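How Do You Test a Robot's Fingers?

A robot arm is a set of joints and motors that moves from place to place. It can reach forward, turn its wrist and bend its elbow. By itself it cannot pick anything up. For that it needs a gripper, the part at the end that opens and closes.

Grippers come in many shapes. One has two fingers, another has three. A third kind has no fingers at all and uses a suction cup. Each kind is good at certain jobs and poor at others. A suction cup holds a sheet of glass well, but air leaks straight through a sock.

The people who build robots have to choose a gripper, and the usual way to choose is to run a test. This page explains how one such test works. It was set up at the Rees workshop by an engineer named Idris Meredith, and it compares two pairs of fingers. The first pair is called Katusum. Katusum fingers get narrow toward the end, like the point of a pencil. The second pair is called Droltum. Droltum fingers are wide and flat, like two small spoons.

Why use a towel?

A wooden block keeps its shape. If a robot knows where the block is and which way it is turned, it knows nearly everything it needs. A towel is different. Drop it twice and it lands in two different heaps. Engineers call things like this deformable objects. "Deformable" means that the shape can change.

Towels are also thick and fuzzy. The little threads that stick up are called loops, and they matter a lot to a gripper. A finger can slide over the top of the loops without getting hold of the cloth underneath. The gripper closes, the arm goes up and the towel stays where it was. In the test this is written down as a miss.

To pick up a towel by its edge, the fingers must do three things in order. They must come down on both sides of a fold. They must close hard enough to press the loops flat. Then they must stay closed while the arm lifts, when the weight of the cloth pulls against them. 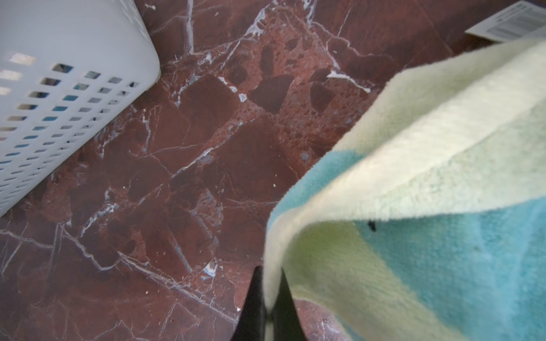
Pointed fingers closed on a pale yellow fold.

A narrow tip fits into a small gap, so it can get around a fold that is lying close to the floor. The price is a small contact area. Contact area is the amount of finger that touches the cloth. You can feel the effect yourself. Hold a bath towel up with just the tips of your thumb and first finger, then hold it again with the flat pads. The pads take less effort.

Wide fingers have the larger contact area, but they need more room. If the fold is small, a wide finger may push it flat before it can close.

How the test is run

A fair test changes one thing at a time. The fingers are changed, and everything else is kept the same: the same arms, the same floor, the same towels, the same speed. If the speed were changed along with the fingers, a better score would not tell you which change had helped.

Each try is called a trial. Each pair of fingers gets 100 trials. One trial is not enough, for the same reason that one coin toss cannot show you whether a coin is fair. In every trial the gripper closes on the cloth, lifts it and holds it for 3 seconds. The result goes into a table as a hold, a slip or a miss. A slip means that the cloth was lifted and then fell.

Two arms, one towel

The second part of the test is harder. Two arms hold the same towel and pull it out between them, as two people do when they fold a bedsheet.

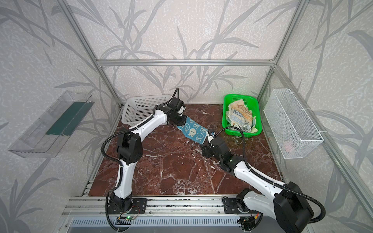

Hywel Prothero wrote in to ask why the arms could not simply pull as hard as possible, as that would surely get the towel flat faster. It would also pull the cloth out of the weaker grip, he was told, and then the trial would count as a slip.

The amount of pull in a stretched cloth is called tension. With too little tension the towel sags in the middle. With too much, one corner slides out. The job of finding a good amount belongs to the controller, the computer program that tells the motors when to move and how far. The controller in this test is called Clundent. It moves the arms apart in small steps and checks the motors after each one. A motor that has to work harder uses more electric current – and a rise in current tells Clundent that the cloth is getting tight.

Both arms must also agree on the time. If one starts early, it drags the towel toward itself before the other is ready. Clundent sends its commands to the two arms together to prevent this.

What the cameras do

A camera near the wrist sees the fingers and the cloth close up. It is useful for checking whether a fold is really between the fingers. It cannot show much of the other arm. A camera farther away can show both arms at once, but small details are harder to make out. Engineers often use both kinds and compare the views when a result is not clear.

Reading the table

When the trials are finished, the holds are added up for each pair of fingers. Suppose that one pair scores better on edges and the other scores better on thick folds. Then there is no single winner, and the choice depends on the job. A robot that sorts flat cloths needs to get hold of thin edges. A robot that carries heavy bath towels needs a strong grip more than a small tip.

The misses are kept in the table too. They show an engineer where to look next, such as the angle of the wrist or the height at which the fingers close.

Words to know

Contact area: the amount of finger that touches the object.
Controller: the program that tells the motors how to move.
Deformable: able to change shape.
Tension: the pull in something that is being stretched.
Trial: one try in a test.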